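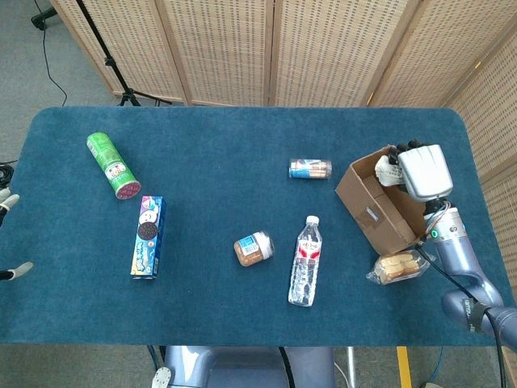 Buscamos gente para preparar las cajas de merienda de Ullamitz

En septiembre vuelve el reparto de meriendas de Ullamitz y necesitamos manos para la mesa de empaquetado. Si te gusta ordenar, si eres de quienes disfrutan encajando la compra en una sola bolsa o si simplemente te apetece pasar unas tardes en buena compañía, ¡escríbenos!

El trabajo consiste en coger los artículos que llegan sueltos a la mesa (galletas, aperitivos en bote, barquillos, tarros de crema para untar, botellas de agua) y colocarlos en cajas de cartón para que lleguen enteros a su destino. Dicho así parece poca cosa, pero tiene su gracia: un tubo rueda, una caja de galletas se aplasta por la esquina si le cae un tarro encima y una botella de agua pesa más de lo que uno recuerda. Después de las primeras cajas se le coge el aire y se empieza a disfrutar de verdad.

Qué harás

Cada puesto tiene su mesa, con un tapete de tela para que los botes no resbalen ni suenen tanto al dejarlos. Llegarás, montarás tus cajas y repasarás la hoja de pedido. A partir de ahí el ritmo lo marcas tú.

Las tareas de una tarde normal son estas:
Montar las cajas, reforzar la base con cinta transparente y dejar las solapas bien abiertas hacia fuera.
Revisar fechas y cierres. Las tapas de los tarros y los tapones de las botellas se comprueban uno por uno.
Colocar primero lo pesado y lo de vidrio, tumbado o de pie según el hueco.
Rellenar los espacios con papel arrugado, sobre todo alrededor de los tarros.
Dejar para el final las galletas y los barquillos, que van arriba.
Cerrar, etiquetar y llevar la caja a la estantería de salida.
Recoger la mesa. Los restos de cinta van a la papelera gris y el papel que se pueda aprovechar vuelve a su saco.

El año pasado salieron de aquí 3929 cajas y este año nos gustaría llegar con menos prisas a las últimas. Por eso ampliamos el equipo hasta 43 personas, entre quienes ya estuvieron y quienes se estrenan.

A quién buscamos

No pedimos experiencia. Hemos tenido estudiantes, jubiladas, un matrimonio que venía directamente del ensayo del coro y bastante gente que no había cerrado una caja desde su última mudanza. Lo que sí pedimos es atención al detalle y puntualidad, porque cada mesa la comparten dos personas y quien llega primero no debería quedarse esperando.

Hay que ser mayor de edad. Las cajas llenas pesan, aunque se pueden mover entre dos y tenemos carritos. Si prefieres trabajar sentado, dínoslo en el mensaje y te guardamos un puesto con silla alta. También conviene que nos avises de cualquier alergia a los frutos secos: los tarros van cerrados, pero alguno se ha roto alguna vez y preferimos asignarte a la mesa de bebidas o a la de etiquetas.

Hablamos sobre todo español. Blažena Šťastný, que coordina los turnos, se entiende además en checo y en inglés, y las hojas de pedido llevan el nombre de cada producto bien grande.

Horarios y condiciones

La campaña dura todo septiembre. Hay turno de tarde y turno de mañana, cada uno de aproximadamente 2 horas y con una pausa en medio. Puedes apuntarte a un mínimo de tres turnos y al máximo que te permita tu agenda — quienes repiten suelen pedir más.

La participación es voluntaria y no remunerada. Cubrimos el transporte público de ida y vuelta con el billete o el recibo de recarga, y la merienda corre de nuestra cuenta. Quien complete cinco turnos recibe un certificado de participación si lo necesita.

El local está en la nave Kombo, planta baja, entrada por el patio. Hay aparcabicis dentro. El portón grande es solo para furgonetas; la puerta peatonal queda a la izquierda y tiene timbre.

Sesión de prueba

Antes de empezar organizamos una sesión práctica en grupos de 13 personas. Kaiwen Lu enseña a montar la caja y a repartir el peso, y luego cada cual prepara un par de pedidos a su manera. Es una tarde muy entretenida y siempre salen ideas buenas: el orden de llenado que usamos ahora lo propuso una participante en su primera sesión.

Trae ropa cómoda y calzado cerrado. Los guantes finos los ponemos nosotros, en tres tallas. Si tienes las manos muy pequeñas o muy grandes, trae los tuyos.

Cómo apuntarse

Rellena el formulario de esta página o deja tus datos en el mostrador de la librería Brustley. Necesitamos nombre, teléfono, los turnos que te vienen bien y, si quieres, dos líneas sobre ti. El plazo termina el 5 de agosto de 2026. Contestamos a todo el mundo, también cuando el grupo está completo, y en ese caso te ofrecemos plaza en la lista de reserva.

Si vienes con una amiga, un hermano o un vecino, ponedlo los dos en el formulario y os sentamos en la misma mesa. ¡Tenemos muchas ganas de conoceros!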